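Okay, cold-weather sleep thread, because August in Dillside is freezing and I finally slept right through on Sunday!

Best change by far: two thin layers under one thick one. You can kick one off at 3 am without waking up properly. 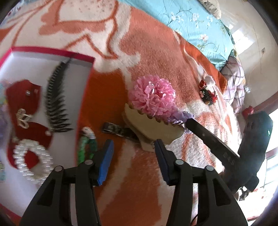

Sérgio Baptista
Sleep and home writer, Irnia

Colour counts too! I'm all for burnt orange and cream in winter (grey bedding makes me want to stay in it till noon).

Also, wool socks on 5 minutes before bed, then off again. Try it! My feet are big fans.

Flannelette sheets tomorrow, I have so many favourites.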